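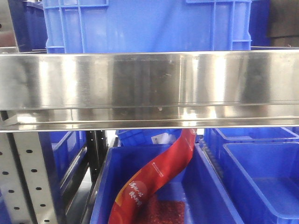
A long red bag in a blue bin beneath a steel shelf rail, one of the storage arrangements used in the Drunora study.

Breltari publishes shelf-picking results from the Drunora project

CUMCOMBE, Thursday, November 15, 2018 – The research laboratory Breltari has today published the results of a study into how robots can choose a grasp when the item they need is partly hidden by the shelving around it.

Shiny rails and flexible packaging are a common source of error in warehouse picking. Reflections disturb depth readings, and a bent bag offers few flat surfaces to hold. The Drunora method, named Mota, estimates the covered part of an item from its visible outline and rejects any grasp whose path would touch the shelf.

The team trained the method on some 800 shelf views and tested it at Cumcombe in October on 107 items that had not been used in training. Failed first grasps fell by 34 per cent compared with the laboratory's earlier planner. Planning took 45 milliseconds longer per item.

Results were weakest for clear packaging, and the study did not cover bins holding several kinds of goods. Both will be examined in the next stage of work.

The full report and the test protocol are available from the Breltari press office on request.

ENDS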